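Kereama: Desktop Processor Seating

README

Kereama is an image set of processor installation and removal in used desktop computers. It covers the socket area, the load plate and retention lever, the processor, and the parts of the board close to them. The set holds 1663 images from 56 sessions. Maintainer: Trilok Joshi. Last revised Aug 9, 2020.

Contents

images/ — one folder per session, numbered from 001
labels.csv — one row per image
parts.txt — part names used in the labels

Fields in labels.csv are session, index, plate_state, lever_state, cpu_place and notes. Values for plate_state are open, closed and unclear. Values for cpu_place are seated, above, outside and none. Images in which the processor is not fully clear of the socket are labeled unclear in the notes field.
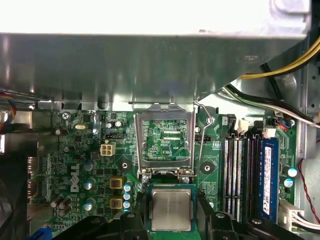 Intel processor and open socket, Dell desktop. plate_state: open; cpu_place: outside.

Drive brackets and power cables are left in place where they do not block access to the socket. Expect shadow and reflections from bare sheet metal. Printed text on the board is not transcribed, and engraving on processor lids is often too faint to read.

Known issues

Sessions from May use an older parts list, in which the load plate and the lever share one name. The Brusside subset (300 images) has no lever_state values. Index numbers skip in 2 sessions — the missing images were duplicates and have been removed.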